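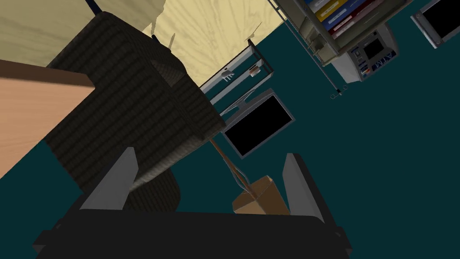 Vol. 10, Issue 4, p. 1462

4. What the overnight trial changed for the cleaning staff

Figure 4. Simulated room used in planning the tidying task, seen from just behind the open gripper. The brush-like tool is between the two fingers; the armchair, the ATM and the shelf of binders stand further off.

The case for the Plernlow system, as put to the staff at Ó Gríofa, was simple. A mobile arm would pick up and put away stray items in the public lobby and the back office during the night, and the morning cleaners would start with a clear floor. The supplier, Custus, promised that no one would lose hours. We have no reason to think the promise was made in bad faith, but it was made before anyone had asked the cleaners what their hours were spent on.

Most of the planning was done in simulation. Figure 4 gives a fair idea of what the planners had in front of them. The room mixes things from a lobby and an office on one open teal floor, and the corner at the lower right has nothing on it at all. Gobnait Conneely, who has cleaned the branch for 20 years, was shown this view during her interview and asked where the bins were. She then asked who was meant to move the chair. Neither question had come up in the planning notes we were given.

The point is a small one, but it bears on the whole trial. A task in the simulator begins when the gripper is near the object and ends when the object has been put where it belongs. For the cleaners, picking a thing up is the least of it. They decide whether a leaflet is rubbish or somebody's paperwork, whether a binder left out is wanted in the morning, and whether a mark on the floor needs a mop or a phone call. Tomás Mulligan, the shift lead, called this "the looking part" and said it did not appear on any form he had ever filled in.

What did change was the order of the work. Before the trial, the two morning cleaners began wherever the mess was worst. Afterwards they began at the machine's drop-off tray, sorting what it had gathered overnight and carrying a good deal of it back. Aisling Cronin described this as "tidying up after the tidying". Her supervisor at Plemard disagreed, and held that the sorting would shrink as the object list grew. It may. The list was extended in August, and the staff we spoke to after that noticed no difference, though we would not lean hard on so few interviews.

Custus reports its results as the share of objects grasped at the first attempt. We do not dispute the measure — it is a sensible one for people building grippers — but it says nothing on whether a shift got shorter, and the branch kept no record that would. Gráinne Sheehan, who handled the rota, told us that the paid hours stayed the same and the start time moved forward by 10 minutes so that the tray could be emptied before opening. Those minutes were not counted as a cost of the system in any document we saw.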